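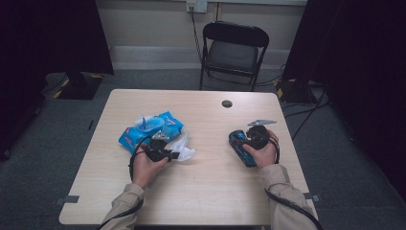
Wipe task, both hand-held grippers at the table, packet on the left side.

Deformable items: how should an episode be closed?

Asked by Tan collection desk

Our group is gathering demonstrations with paired hand-held grippers for a policy that is to take a wipe from a packet and place it on the table. The target is 3000 episodes, of which 2156 have been accepted. Reviewers disagree on the end point. Some close the episode when the wipe is released, others when both grippers have withdrawn. May the two conventions be mixed in one training set?

2 answers

Fiorella Lo Presti
They should not be mixed. The policy learns when to stop from the final steps, and two conventions will teach it to hesitate after release. We recommend closing on withdrawal, with both grippers clear of the wipe and still. Episodes closed at release can be re-trimmed if the raw recording continues long enough - please check this before discarding any. Where it does not, keep them in a separate split and label it. At Mestau we re-trimmed 70 episodes by hand before writing a script, and the script agreed with us in all but a few.

It is also advisable to record the state of the lid at the start. Open and closed lids are in effect different tasks.

Nultov user 32
We mixed them and it was fine. Different task though (folding cloths). Does your Bollik export keep the gripper width? If so just cut on that.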